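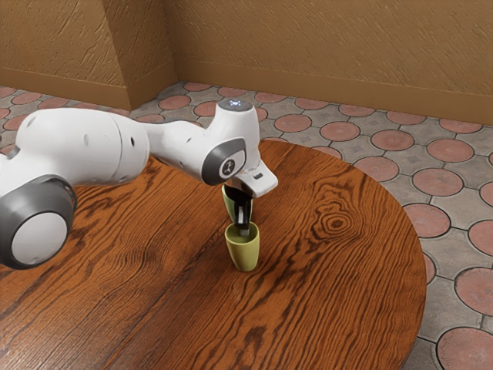 April, 9:40 in the morning, second coffee

Back on the binding assay for the Inda compounds. Maiara left me the plate map and a sticky note that just says "good luck with column 14," so I went in expecting trouble and got it. Baseline drift on the sensor was awful for the first hour — I'd swapped to the new batch of running buffer and hadn't let it come up to room temp. My own fault. Degassed it again, primed twice, and after that the trace was flat enough to work with.

Ran the reference antibiotic first, 16 injections, same as Timothée did last month. The curves lie on top of each other nicely until the top two concentrations, where we get that ugly hook again. I still think it's the compound sticking to the tubing. Timothée thinks it's aggregation. We argued about it over lunch and Melati told us to just add detergent and stop talking, so that's tomorrow's job (0.05% to start, then maybe lower if the surface doesn't like it).

**Surface:** the old chip is down to 78 percent of its starting signal. I'd like to squeeze one more run out of it, but please don't use it for anything that goes in the Valcárcel report! New ones are in the cold room, second shelf, behind Rosângela's media bottles.

Column 14: yep, blank. No compound in there at all as far as I can tell, just DMSO. I checked the stock tube and the cap was cracked, and what's left at the bottom is a sort of crust. Have asked Wellington whether Vinisine can send more powder or whether we need to make it ourselves. If it's the second one that's weeks, and I'd sooner drop it from the series.

3:15 pm — MICs from the overnight plates. Compound 2 looks great against the lab strain and does nothing to the clinical one. Could be efflux. Rosângela has the pump knockout in the freezer and is streaking it out tonight, bless her.

Rela export keeps chopping off the last cycle, so save the raw file as well before you close it. I lost one this afternoon and had to rerun.

To do: detergent test, relabel the stocks box, ask Maiara which buffer lot she used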